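Rikel bringt Greifpaket für Backwaren auf den Markt

Londel. Der Automatisierungsanbieter Rikel nimmt ein Paket für den Umgang mit losen Backwaren in sein Programm auf. Es richtet sich an Bäckereifilialen, Hotelküchen und Betriebsrestaurants und besteht aus einem Leichtbauroboter, einem Zweifingergreifer und einer Software, die Lage und Form der Ware erkennt. Ausgeliefert wird ab Februar, zunächst über den Fachhändler Farahani in Drestport.

Das Paket ist für das Umsetzen einzelner Stücke gedacht: vom Korb auf das Blech, vom Blech in die Auslage oder aus der Auslage in den Beutel. Bisher hatte Rikel vor allem Anlagen für verpackte Ware im Angebot, bei denen Form und Abstand der Teile feststehen. Lose Brötchen, Zöpfe und Laibe liegen dagegen in jeder Charge anders, und ihre Kruste gibt beim Zugreifen unterschiedlich stark nach. Der Hersteller hat deshalb die Kraftregelung des Greifers überarbeitet. Die Finger schließen in zwei Stufen, zuerst bis zum Kontakt, danach mit einer Kraft, die je nach Sorte hinterlegt ist.

22 Sorten sind ab Werk eingerichtet, darunter Kaisersemmeln, Laugenstangen, Hefezöpfe und kleine Kastenbrote. Eigene Sorten legt der Betrieb selbst an. Dazu wird ein Stück auf den Tisch gelegt, am Bedienfeld eine Kontur bestätigt und ein Griff von Hand vorgeführt. Nach Angaben von Rikel ist das ohne Programmierkenntnisse möglich. Für die Einweisung durch Farahani ist ein halber Tag vorgesehen, er ist im Preis enthalten.
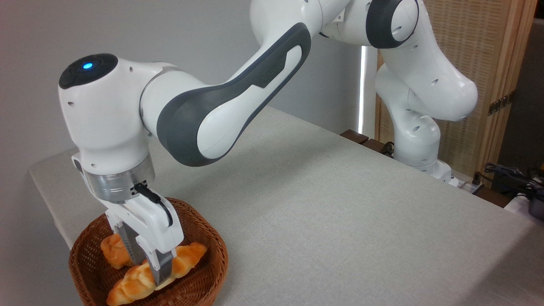
Als schwierigsten Fall nennt das Unternehmen den Griff in tiefe oder runde Behälter. Am Rand bleibt den Fingern wenig Platz, und Stücke, die dicht an der Wand liegen, lassen sich nicht aus jeder Richtung fassen. Die Software berechnet für jedes Stück mehrere mögliche Griffe und verwirft jene, bei denen der Greifer den Behälter berühren würde. Bleibt kein Griff übrig, meldet das System die Position am Bedienfeld und fährt mit dem nächsten Stück fort. Hohe, enge Körbe empfiehlt Rikel ausdrücklich nicht, ebenso wenig Ware mit Guss oder Puderzucker, die an den Fingern haften kann.

Getestet wurde das Paket in einer Filialbäckerei in Drestport. Dort setzte es 1000 Stücke in einem Durchlauf um, der sich über mehrere Vormittage verteilte. Beschädigte Ware gab es nach Auskunft des Händlers vor allem bei sehr frischen Hefezöpfen, deren Kruste noch weich war. Für diese Sorte wurde die Schließkraft anschließend gesenkt und das Tempo beim Anheben zurückgenommen. Eine unabhängige Prüfung liegt bislang nicht vor.

Die Greiferfinger lassen sich ohne Werkzeug abnehmen und müssen täglich gereinigt werden. Rikel liefert einen zweiten Satz mit, damit der Betrieb währenddessen weiterlaufen kann. Der Hersteller sieht einen Wechsel der Finger nach 3000 Betriebsstunden vor, Ersatz ist einzeln erhältlich. Der Arm selbst wird an einem festen Tisch verschraubt. Ein fahrbares Untergestell ist geplant, einen Termin dafür gibt es noch nicht.

Interessenten können das Paket mieten oder kaufen. Die Mindestmietdauer beträgt 2 Monate, die gezahlte Miete wird bei einem späteren Kauf zur Hälfte angerechnet. Preise nennt Rikel nur auf Anfrage, sie hängen von der Länge des Arms und der Zahl der Kameras ab. Wer bereits einen Roboterarm des Herstellers besitzt, kann Greifer und Software getrennt beziehen. Ältere Steuerungen brauchen dafür eine Aktualisierung, die Farahani vor Ort aufspielt.

Vor der Inbetriebnahme ist eine Risikobeurteilung des Arbeitsplatzes nötig, auch wenn der Arm mit verringerter Geschwindigkeit läuft. Farahani bietet sie als Zusatzleistung an. Im Vorführraum in Drestport ist das System werktags ab 9 Uhr nach Anmeldung zu sehen. Betriebe dürfen eigene Ware und eigene Körbe mitbringen und erhalten im Anschluss eine schriftliche Einschätzung, welche Sorten sich für den Greifer eignen.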